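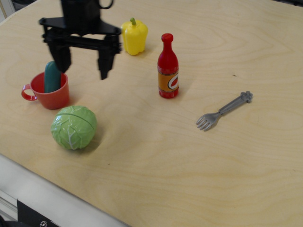

Cucumber's in the cup, gripper's right over it. My new coworker at the Brophy packing room!

1/ OK so a bunch of you asked what it's like now that we've got the arm. I pack play food sets (pretend veggies, little bottles, forks, all of it) and since April we've had a Cimero picking next to us. Long thread, sorry, I'm on break and I have coffee

2/ Before, there were four of us on the line and a good day was 325 boxes. You stood, you grabbed, you dropped, you slid the box down. By lunch my right wrist was toast. I had a brace for it in my locker and another one at home

3/ Now the arm does the picking on the plain sets and two of us feed it and check the boxes. The other two moved over to repairs and custom orders. Same pay, which we asked about before we asked anything else lol

4/ It's slower than me on a cucumber. I said it!! Round stuff like the cabbage took it ages to get decent at, and forks lying flat on the table are still the thing I get called over for most

5/ Toivo Ikonen trained most of us back when we started and he was the one I worried about. He can pack a set without looking, he's done it for years. First week he stood there with his arms folded and didn't say a word to it

6/ Now he's the one who sets up the table every morning and he's super picky about it. He also has a notebook of every item it drops. The Bomberg people who service it asked if they could copy the pages and he made them say please

7/ What I don't love: it's quieter. With four people you talk all shift. Now it's me and Dee and a lot of whirring, and if she's out sick it's just me and the whirring. We got them to move our breaks so all four of us still eat together, 20 minutes, better than nothing

8/ Also the targets. Somebody upstairs floated 2,000 boxes a week and we had a pretty lively meeting about who's doing the checking at that speed. Still not settled. I'll post when it is

9/ But my wrist! I knit again! I did half a sleeve last night and didn't have to stop once

10/ Someone in the replies wants to know if it has a name. Toivo says no. Dee calls it Gary. OK, break's over, gotta go feed Gary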